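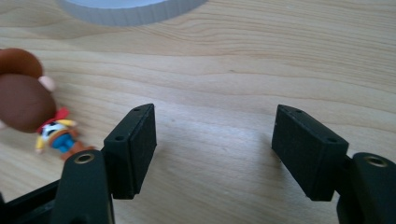

Layer height is the first setting to fix when a drawing is going to become a relief print, and every later choice follows from it. Vertical steps on a shallow slope print as contour lines. Most of you know the look from pale wood: the grain on a tabletop runs mostly in one direction, bends a little, and in places closes into soft swirls. A relief with a gentle dome prints the same pattern, and on a portrait the swirls land on the cheeks and forehead. At 0.2 mm they show from across a room. At 0.12 mm they show under a desk lamp. Pause before moving on.

Source file. The Bumdale heron was an ink drawing scanned at 600 dpi. The scan went to grayscale, then to a height map, white high and black low. Do not use the raw scan. Paper texture becomes surface noise, and the slicer will try to print all of it. Blur by two pixels, flatten the background to one value, then redraw the outer edge by hand. Emiliano Lagos did the edge cleanup on this one and has the layered file if anyone wants to look at it afterward.

Bit depth. An 8-bit image has 256 gray levels. Over 3 mm of relief that gives steps of slightly under 0.012 mm, finer than the printer can use. The trouble starts when the drawing only covers a small part of the range. The first heron file used gray values from 90 to 130, and stretching it to full range left gaps that printed as terraces. Work in 16-bit from the start and convert at the end if the software demands it.

Mesh size. Direct export gave 432 MB. The slicer opened it on the Sindville machine and failed on the laptop. Decimate until the feather lines start to soften, then go back one step.

Orientation. Flat on the bed is the default and is fast. Standing upright gives better detail across the face, with the layer lines running sideways, but it needs a brim and a slow outer wall. We print plaques flat below 80 mm wide and upright above that. Somebody in Vesbridge asked about 45 degrees. It works, the supports scar the back, and the print time goes up by half.

Test strip. Before the full plaque, crop a strip 12 mm wide through the busiest part of the drawing and print only that. Check three things on it: line width against nozzle width, contour steps on the slopes, stringing between raised lines. Any ink line thinner than the nozzle will vanish or come out fat. Thicken it in the drawing and leave the slicer alone.

Paint or no paint. The unpainted version is the one in the handout. For the painted set we used gray primer, a light sanding with 400 grit, then a dark wash wiped off the high points. The wash settles into leftover layer lines as well, so sand before it and never after.

Hallgrímsson profile: the settings are on the last page of the handout. The print took 177 minutes with that profile, flat, one wall color. Retraction is set for our spool and will need changing for yours.

Questions, then the strips go round the tables. Collect them by Friday.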